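Search stories
Type a word and press enter

The Tow

At 4 in the morning the Pelus stopped her engine, and the men below woke up because of the silence. She was an old coastal steamer, and the navy had painted her gray and given her one gun. In her cargo room there were 97 soldiers going home, most of them sick.

Nikola Spahić came up to the bridge with his coat open. The captain gave him the glasses and pointed to the south. A ship without lights was lying there, very low in the water.

"It is the Hesuso," said the captain. "She was lost in November, they told us."

"They told us many things," said Nikola.

He was the signal man, so he took the lamp and asked the ship for her name. He waited, and he asked again. On the third time a small light answered, slowly, by a hand which did not know the code well. It said only two letters, and they were wrong.
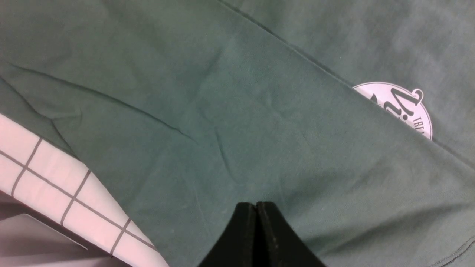

The captain did not like it. An enemy boat could hide behind a dead ship, everybody had heard such a story from the Alska straits, and he had 97 men who could not swim in their blankets. Nikola looked at the sea while the captain was thinking. The first light had come, and the water was a dusty green with small ripples in it. He saw no periscope. He saw a man on the deck of the Hesuso, sitting.

"Give me the boat and 2 rowers," he said.

"And if it is a trap?"

"Then you go without me. Nikolaidis can work the lamp."

They rowed for a long time. When they came under her side, the sitting man stood up and threw a rope, and the rope fell in the sea. He pulled it back and threw it again. He was a cook. There were 6 of them alive, he said, and the rest of the soup was still good.

Last updated: November

Comments

marit_k: I liked the cook. But why did they send wrong letters, was it the cook at the lamp?

Oldrope: A steamer towing a ship that low would need calm weather all the way. Will there be a second part?

teo: Read it two times. The captain should have a name.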